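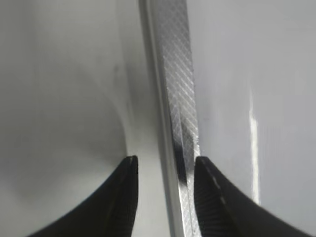

Cokemell Grip Check Kit for two-finger grippers

Hi, and thanks for stopping by the shop page! I'm Theda Kramer, and I put this kit together after years of helping small shops get their arms through safety sign-off. It's a box of practical stuff for checking fingers, pads and grip force on a collaborative arm, plus a binder that walks you through the paperwork. If you've ever stood next to a gripper with a clipboard wondering what on earth you're supposed to write down, this is for you.

We sell it for parallel and angular two-finger grippers with an opening of up to 16 centimeters. Bigger than that and you'll want to talk to Britta Seidel in our Urnau office, because the gauge blocks won't fit your fingers and the sheets will need changing.

What comes in the box

A force gauge with flat and rounded contact faces
Gauge blocks in plain steel, knurled steel and painted panel stock
2 pad wear cards, one for ribbed pads and one for smooth
Witness marker (yellow) and alcohol wipes
A lockout tag for the gripper air or power line
The binder: check sheets, a blank risk assessment, a change log and a filled-in sample from a door-handling cell
A cloth bag for all of it, with a loop so you can hang it on the cell fence

The foam insert is cut so you can tell right away when something hasn't been put back. I'm weirdly proud of that foam.

Why the knurled block is in there

People ask me about this one a lot. Most grip checks get done on a nice smooth steel block, and then the arm goes off to work on trim, rails, handles and cabinet edges. Knurling behaves very differently from a smooth face! It can bite nicely into a rubber pad, and it can also chew the ribs off that same pad over a few weeks of slipping. So when your part has a textured band running right alongside a smooth one, do the pull check on both. Write down both numbers. The lower one is the one you design around.

The painted panel block is there for the other half of the problem. On enclosure and appliance work your fingertips travel very close to a finished surface, and a rubbed spot on a white door is a reject just as surely as a dropped part. We ask you to close on the block with the panel stock alongside it, open, wipe, and look at the paint under a raking light. Any mark at all and you go back and look at finger clearance before you look at anything else.

What the rules want from you

I'm going to keep this plain, and please don't treat a product page as legal advice. The general robot safety standards, ISO 10218 and its companions, ask you to look at the whole application. That means the arm, the gripper, the part and the place it all sits in. An arm sold as collaborative doesn't make your cell collaborative. I have had this conversation so many times -- once with a plant manager who'd already printed the poster.

For the gripper itself, our binder has you work through these:

Pinch points between the fingers, and between each finger and whatever fixed thing is next to it. That second one gets skipped all the time. A finger working alongside a rail or a door edge can trap a hand there even when the gap between the fingertips is tiny.

Loss of power or air. Does it hold the part, or let go? Which one is safer in your cell? Put the answer in writing and then test it.

Sharp or thin edges on the fingers. Printed and molded fingers often end in a narrow tip, and a narrow tip puts a lot of pressure on a small spot. Contact limits are about pressure as well as force, so measure with the contact face that matches your tip.

Anything that sticks out. Cable ties, camera brackets, the corner of a mounting plate, an air fitting someone turned sideways. Run a gloved hand over it with the power locked out.

Who's allowed to change the fingers, and what gets rechecked when they do. My own view is that a new finger shape is a new gripper as far as the assessment goes, and you fill in the sheet again.

How often to check

The binder suggests a quick look at the start of each shift and a full pull check every 3,000 cycles until you know how your pads wear. After that you can stretch it, so long as the change log shows your reasons. The quick look goes like this: lock out, wipe the pads, hold the wear card against the ribs, check the witness marks on the finger screws, tag off, sign. Once you've got the hang of it, it takes nearly no time at all. The full check takes 45 minutes if you've got the kit hanging nearby and longer if you have to go hunting for it (hence the loop on the bag!).

Please clean the pads before you measure. Oily pads will give you a low number and you'll go and swap out perfectly good rubber. And don't check straight after a long stop in a cold building -- let the gripper run for a few minutes first, or you'll be comparing one day's cold rubber with another day's warm rubber.

Does it work with my gripper?

If it has two fingers and you can get a block between them, most likely yes. The sheets are written for the Cokovport hand and for the Mühlbauer clamp series, and there's a blank version for everything else. Wubit Bogale wrote the blank one, and she kept it to a single side of paper, bless her.

For soft or curved fingers, use the rounded contact face. Curved fingers tend to touch at the tip first and then flatten as the force comes up, so take your reading at the force you really run at. A reading at half force on a curved finger tells you very little.

Vacuum cups, magnets and three-finger hands are outside what this kit does. We get asked, and the answer is still no, sorry.

A note from a customer

Yurii Zhuravel runs a small cell that fits doors and side trim, and he wrote to us in October: "We were checking force on the smooth block only. On the knurled one the pads let go much earlier than I liked. We changed the pads and slowed the pull, and I put both numbers on the sheet now. The wear card lives in my shirt pocket." Yurii, if you lose that card, drop me a line and I'll send you a new one.

Refills and calibration

Pad wear cards, markers, wipes and sheets can all be ordered singly. The force gauge should go back for calibration once a year. Rüdiger Reinholz handles those, and he'll send a loaner gauge out ahead of time if you ask when you book, so your checks don't stop. Please take the old sticker number down in your change log before you mail the gauge off. Auditors love to ask about that one.

If you drop the gauge, send it in early. I know it still reads something. Send it in anyway.

Ordering

Add the kit to your cart and choose your binder language and paper size at checkout. The sheets also come as files you can edit, so go ahead and put your own logo and cell names on them. What we do ask is that you leave the version line at the bottom of each sheet alone, so we can tell which edition you're on when you call with a question.

Orders placed on a Sunday get picked the next morning. Larger orders for more than one site go through Britta, who can set up the same sheet numbering across all your cells. Questions about the checks themselves come to me, and I do like getting them, so write!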